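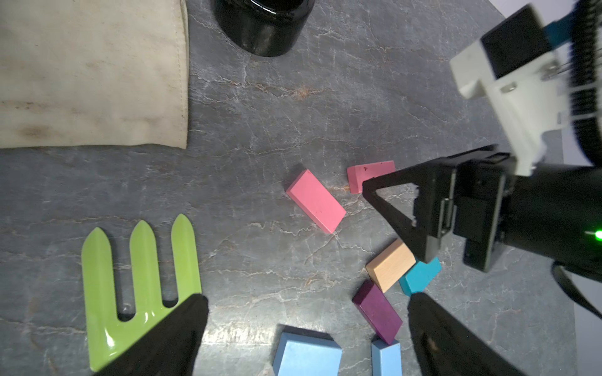
Figure 3. Blocks, a green fork-shaped tool and a folded cloth on the dark gray marble-patterned surface.

4.2 What counts as put away

Mixed clutter is the hard case. Toys alone, easy, people say "box" and move on. Garden tools alone, same. Put the two together on one surface and agreement drops. We asked 18 participants to name a home for each item and to say which items should share one. 1000 judgments collected, 869 kept after removing blanks and double entries. Coding by two raters, disagreements talked through.

Blocks first. Nearly everyone treated them as one group regardless of color. A few wanted pinks with pinks and blues with blues, then gave up on the idea when asked where the second container would go. The cloth was less settled. With brown stains like those in Figure 3, some sent it to the laundry, others called it a work rag and wanted it kept near the tools. We coded both as valid homes. The Flustholm scheme alows only one home per item, so scores here are not directly comparable with it.

Gloves and hand tools were mostly paired. The reason given was use, "you reach for both at once" or similar wording. Size hardly came up.

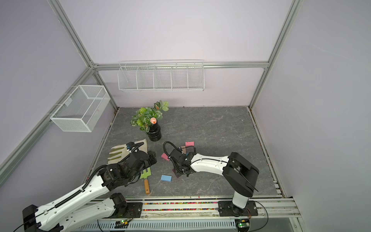
Vasanthi Kandasamy objected to the pairing when she read the draft: a glove belongs with its partner first and the trowel second, and a single glove is not put away until the other one turns up. Fair point. Our answer sheet had no box for "incomplete", so such cases went under "other" and are lost for this analysis. Will be fixed in the October round. 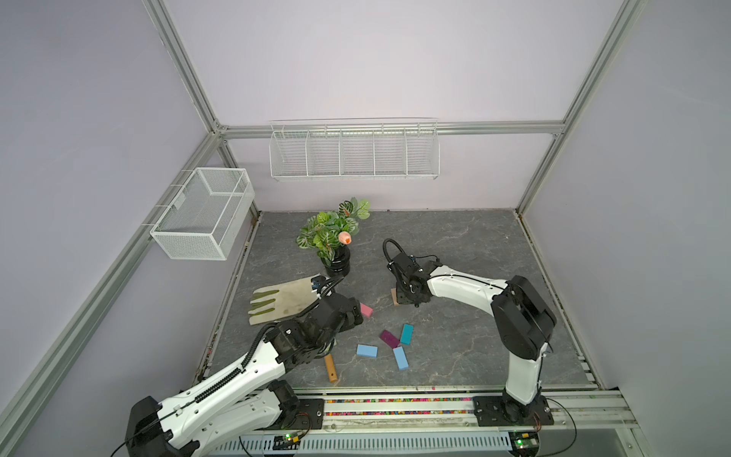 Storage shape matters more than we expected. Participants given a single open bin put everything in it and reported being done. Given dividers, they began inventing categories, even with few items to hand. The wire shelf on the back wall, five compartments, all empty, is the sort of thing that invites this. The open mesh basket on the left wall does not. Same clutter, diferent idea of finished. The potted plant was left out of the coding altogether, most participants regarded it as already in its place and several did not list it. Whether decoration should be scored as "home" or "not applicable" is still open; we used the latter.

Related items
Leitner, S. One bin or many: household sorting notes
Drornine item list, revised
Cendik: labels for shared storage
Kandasamy, V. Pairs, sets and missing halves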